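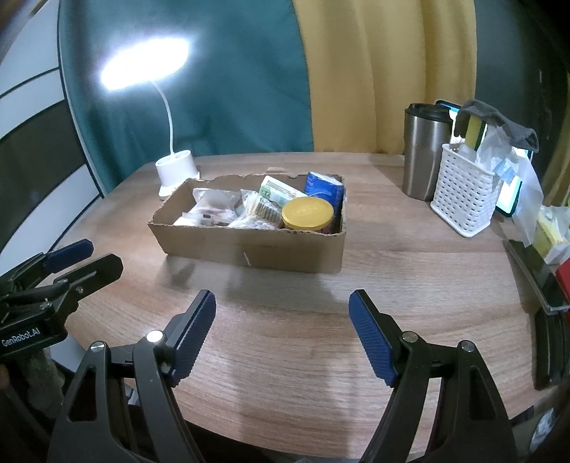

Attachment 1: round table, lamp on, box and basket

Ticket 365 – Droltik desk lamp flickers on the round table
Opened by: Trinity Pruitt
Status: Closed
August 2022

Issue: The lamp flickers for a few seconds whenever I bump the table, and I bump it a lot, as I'm finally sorting the small stuff into one long cardboard box! I love this lamp. The neck bends wherever I want it and the base has a cup for pens, so I'd really like to keep it going.

Tried so far:
- Different wall outlet. Same flicker.
- Moved the box away from the lamp base. Same.
- Emptied the pen cup in case the weight mattered. No change.

Reply from Fatano help desk: Please unplug the lamp, push the cord firmly into the adapter until it clicks, and leave it on for 44 minutes. Bump the table now and then.

Update: It clicked! I had no idea it was supposed to do that. Left it on the full 44 minutes and got 2 flickers, both right at the start – then nothing, even when I leaned on the table to reach the back of the box.

Update 2: 5 evenings in and still steady. The bags and the gold-lidded tin are staying in the box, and the sponge basket goes back to the kitchen tomorrow. Thank you so much, please close this one.

Closed by Fatano help desk. Reopen under the same number if the flicker returns.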